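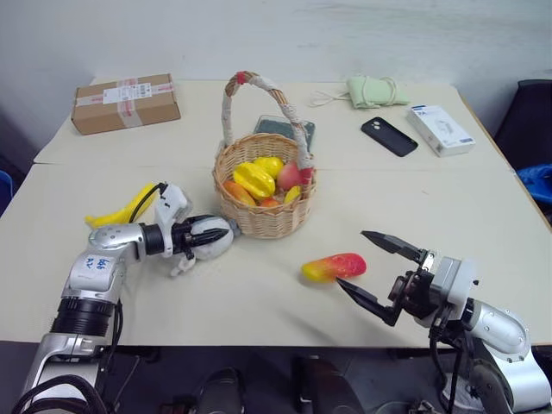

Pitville Horticultural Society — Show and Events Sub-Committee

Minutes of the meeting held in August at 7.15 pm in the upper room, Windham Hall

Present: W. Acheampong (Chair), the Show Secretary, the Schedule Secretary, the Membership Secretary and two ordinary members.

Apologies were received from the Publicity Officer.

1. Minutes of the previous meeting
The minutes were agreed as a correct record, subject to one amendment. Under item 6, "dahlias" should read "dahlias and chrysanthemums". The Chair signed them as amended.

2. Matters arising
The Show Secretary reported that Windham Hall had confirmed the booking for the autumn show, including use of the kitchen from 8 am. The key is to be collected the evening before. The side gate will be unlocked for exhibitors but vehicles may not be left on the grass.

The query about public liability cover had been answered by the insurer and the certificate was passed round. No further action.

3. Show schedule
The Schedule Secretary presented the second draft. Members considered the classes in order.

Class 4 (runner beans) — the wording "matched for length" was retained. A proposal to reduce the number of pods was not seconded.

Fruit classes — it was agreed that plums and damsons should be judged separately. Last year's exhibitors had found the combined class confusing and the judge had made the same remark in her report. Stalks are to be left on in both classes.

Novice classes — the definition of a novice was discussed at length. It was resolved that a novice is a member who has not won a first prize in the same section at any previous show of the Society. The Schedule Secretary will redraft the note on page two.

Artificial material — one member asked whether the present rule was clear enough. It was confirmed that artificial flowers, fruit and foliage are not permitted in any competitive class but may be used for table decoration in the tea room and entrance. The rule will be printed in bold.

The schedule was approved with these changes. It was agreed to order 400 copies from Ansah Print, with delivery to the Show Secretary.

4. Finance
The Show Secretary reported on behalf of the main committee that £660 had been set aside for the show, to cover hall hire, printing, judges' expenses and prize cards. Entry fees will remain as they were. Members noted that the cost of prize cards had risen and that existing stock should be used first, the old crest notwithstanding.

5. Staging
Tables will be put out the evening before. White paper covering is in short supply and the Show Secretary was authorised to buy a further roll. Exhibitors may stage from 8.30 am until 10.45 am, after which the hall will be cleared for judging.

The Chair asked that vases be returned clean to the cupboard after the show.

6. Visit to Pumitz Nursery
The Membership Secretary gave a brief report. Roughly 80 members and guests had attended, and a letter of thanks had been sent. The talk on winter pruning was well received. Several members had asked for a longer stop at the glasshouses and this will be raised with the nursery when next year's date is arranged.

7. Any other business
The Membership Secretary asked that name badges be worn by stewards. Agreed.

It was noted that the notice board by the lower allotments needs a new hinge. Referred to the main committee.

8. Next meeting
To be held at the same place and time next month. Items for the agenda should reach the Chair a week beforehand.

The meeting closed at 8.50 pm.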